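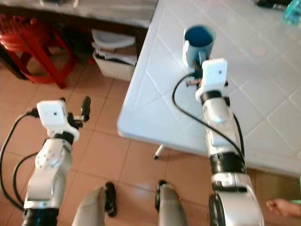
Julivton, la méthode de saisie bimanuelle que Rostine vend désormais avec sa plateforme à deux bras, promet une généralisation « sans recalage » aux objets du quotidien. Nous avons lu la note technique avant la fiche commerciale, et les deux ne racontent pas la même chose. L'essai de référence porte sur une tasse bleue posée près du coin d'une table blanche, anse tournée vers la pince droite : une disposition plutôt accommodante.

La politique a été entraînée sur 1682 démonstrations, dont 1429 conservées après tri. Le critère de tri n'est pas publié – ce qui gêne un peu quand on vous annonce un taux de réussite.
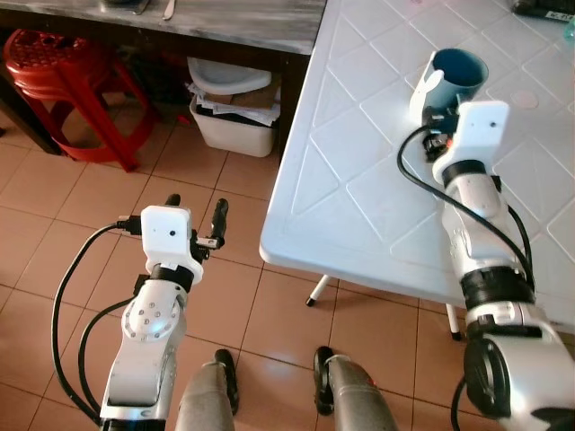 L'évaluation, elle, tient en 36 essais répartis sur trois dispositions. C'est maigre pour conclure quoi que ce soit sur la robustesse, et la note ne donne aucun intervalle de confiance. Le bras gauche compte dans l'argument « bimanuel », mais aucune mesure ne dit ce qu'il apporte à la saisie.

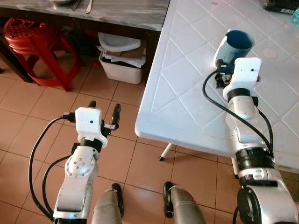 Peninah Mollel trouve le reproche sévère : selon elle, le protocole a au moins le mérite d'être reproductible, et Virside n'en publie aucun pour sa propre méthode. Soit. Nous attendons quand même les échecs, que Rostine annonce pour mars.

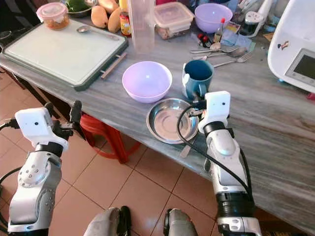 Plan de travail de cuisine, pince droite près de la tasse.

Contenu de la licence : poids du modèle, scripts d'évaluation, jeu trié. Démonstrations écartées non fournies. Prix sur demande.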